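Looking after the Drollik two-armed tidying robot

From the Kundembridge Home Machines Encyclopedia, entry last revised 2025-12-18

The Drollik is a two-armed household robot, and this entry covers how one of them is set up and kept going. I've looked after the one at Mirnley since July, so most of what follows comes from having my hands on it (and now and then my knees on the carpet next to it). Its main job is picking up litter and getting it into a bin, which sounds like a small thing until you've tried to teach a machine the difference between a sweet wrapper and a sock!

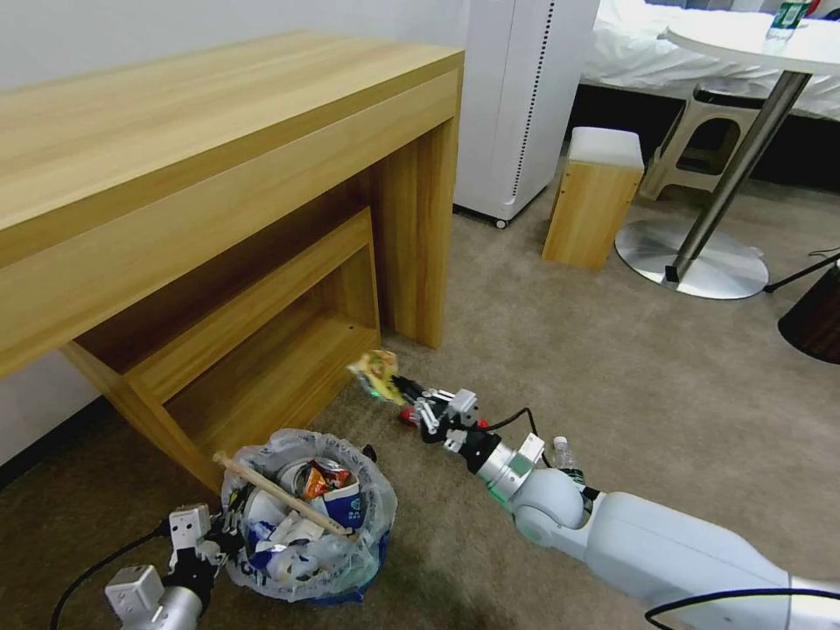

Wrappers are the hardest thing it handles, by the way. They crumple, they slide, and they weigh next to nothing, so the gripper gets very little back to tell it whether it's holding anything. I spend more time on the grippers than on the rest of the machine put together.

Layout

Each arm is white, with rounded joints, and ends in a parallel gripper, meaning two fingers that close straight towards each other like a pair of flat tongs. The cameras feed into a small computer in the base, and the software is a package called Usmani, which does the planning and keeps the logs. Fully stretched, an arm on our machine reaches 875 mm from the shoulder. I wouldn't ask it to work out there, though. Everything gets a bit wobbly past 600 mm, and I set that as the limit in Usmani on the first morning and have never been tempted to change it.

Setting up in a room

Start with the bin. It wants a liner that's been folded well down over the rim, or a finger will catch the loose plastic on the way out and bring the whole bag up with it. I did this three times in my first week. Put the bin where both arms can get to it and where it won't be kicked, then run the "find bin" routine with the lights as they'll be in normal use.

Carpet needs a word of its own. The base sinks a little into thick pile, and the sink is never the same on both sides, so check the level again an hour after you've parked it. A pale carpet also confuses the cameras when the litter is pale too, and I keep the contrast setting one notch higher than the handbook suggests.

Long things are a nuisance. Sticks, skewers, rulers, anything of that sort will lie across the top of a bin and hold up whatever comes after. Usmani reads this as a full bin and stops work. You can raise the fill height in the settings, but I just push the stick down and press resume.

Daily care

Wipe the finger pads with a barely damp cloth and let them dry. Sugar is the great enemy: a film of it you can't even see will make a wrapper stick to one finger after the gripper has opened, and the robot will wave it about over the bin looking quite lost. Don't use washing-up liquid, it leaves the pads slippery for the rest of the day.

Then look at the cables. There's a loop of slack at each wrist, and it needs to be there, so please don't tidy it away with a cable tie (a very natural urge, I had it myself). Turn the wrist slowly by hand both ways with the power off. If the loop goes tight before the joint reaches its stop, let out a bit more.

Changing the finger pads

Ours last 105 hours of work, give or take what they've been asked to pick up. Power down, support the forearm on a cushion, and slide the old pad off from the tip. The new one goes on the same way and should click. Always change both pads on a gripper together, even if one still looks lovely, then run the closing test with an empty hand and again with a folded sheet of paper.

Faults

The one we see most is code 944, "grip uncertain". On a sticky day it means dirty pads. On clean pads it usually means the closing force has drifted, and the cure is to rerun the closing test and save the new value. If it comes back straight away, unplug the wrist connector, look for a bent pin and seat it again firmly. I've only had to send one gripper back to the workshop, and that was after I'd trodden on it.

See also: Bin liners; Cable slack; Usmani (software)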